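Notes for the evening talk, school robotics club showcase, Londham. Slot is 20 minutes plus questions. Clicker is in the side pocket of the laptop bag. Start without a slide up.

## Opening (2 min)

Hi everyone, I'm Manolis Tzanetos, I run the robotics club at Londham with a lot of help from the older students. Thanks for coming out on a December evening.

Ask for hands: who has a kid in the club? Who has ever programmed anything, even a microwave?

I want to talk about one project tonight, the one we call Numora. It's the sorting project, and it took up the whole fall. I picked it because it's the one where the students did the most arguing, and the arguing is my favorite part of the job.

(Pause. Let the back row find seats.)

## What the students set out to do (3 min)

- The task sounds tiny. There are foam letters on a table, and there are plates. Two arms pick up the letters and put them on the plates.
- A four-year-old can do it while singing. It took our team until the second week of November to get one letter onto one plate twice in a row!
- They chose letters over blocks. Blocks were my suggestion and I lost the vote. The students were right – letters are all different shapes, so every one has to be held in its own way. A block teaches you one grip and then you're finished.
- Foam squeezes. Too much pressure and the letter folds up and pops out sideways. Too little and it slides out on the way over.

Tell the story of the letter under the radiator. Keep it short. (We found it. It was the q.)

## How the club is organized (3 min)

We split into three groups at the start of the year and swapped in October.

- **Driving group.** They guide the arms by hand through the task, over and over, and record each run. It's slower than it sounds, and it takes two people who can stand next to each other for an hour and still be friends.
- **Checking group.** They watch every recording and decide keep or toss. This is the group everyone wanted to leave in September and nobody wanted to leave by Thanksgiving.
- **Training group.** They take the kept recordings, set up the training, and then stand very still while the arms try it alone.

Numbers for the parents who like numbers: the team recorded 800 runs. The checking group kept 700 of them. There was a long and quite heated meeting over what "kept" means. If the letter lands half on the rim, does it count? They wrote the rule on the whiteboard and it's still there: *all of the letter, inside the rim, arm moves away clean.*

Mention that students wrote that rule. I only bought the marker.

## What went wrong (4 min)

Slow down here, this is the good part.

1. **The shadows.** We practiced after school and the sun was low. Runs recorded at 3:30 looked very different from runs at 5:00. The model was fine late in the day and hopeless early on. One of our ninth graders spotted it from the recording times and didn't stop grinning for a week.
2. **The letter s.** It has no good place to grab. The driving group tried from above, from the side, and on a slant. In the end they grabbed across the middle with the fingers turned a little. Show this with my hand.
3. **Both arms wanting the same letter.** Early on we had no plan for who goes first. The arms would both reach for the middle of the table and we'd hit stop. The fix was to teach each arm to look after its own side and leave the center until last.
4. **Me.** I unplugged the wrong thing and we lost an afternoon. (They will bring this up in questions anyway.)

## The table as it is now (3 min)

Bring up the slide and let people look for a few seconds before talking.
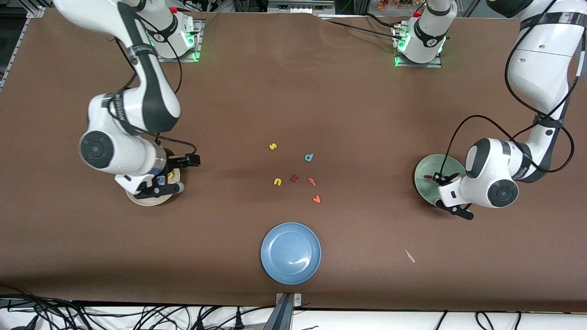
The part I'm proudest of is how much the students now talk to each other before they touch anything. In September, if a run failed, somebody would change four settings at once and try again. Now they write down what they think happened, change one thing, and run it 10 times. That habit will be useful to them in chemistry, in a kitchen, in any job they end up with.

It's also noisy and slow and there's a lot of standing around. I'd like more of you to come and see that – the door's open until 5:30.

## The Brurnura meet (2 min)

- We took Numora to the Brurnura meet and entered the open class. Judges gave us 796 points and a very kind page of comments. Read the one line: "Clear notebook, clear reasons."
- The team next to us, from the Havlíček school, had built a page-turning machine for picture books. Our students spent most of lunch at their table. They've been trading ideas for a softer fingertip.
- Don't get into the scoring formula. I did that at the staff meeting and lost the room.

## What's next (2 min)

- Spelling! The students want to give the arms a short word and have them lay it out in order. Right now order doesn't matter, so this is a big jump.
- A few of the younger ones want to do numbers instead. We may do both and let them race.
- We need a second laptop for the checking group and somebody who can sew, for the cable covers. See me at the coffee table.

Call the students up by group, checking group first this time. Let them take the questions. If someone asks about cost, I'll answer that one.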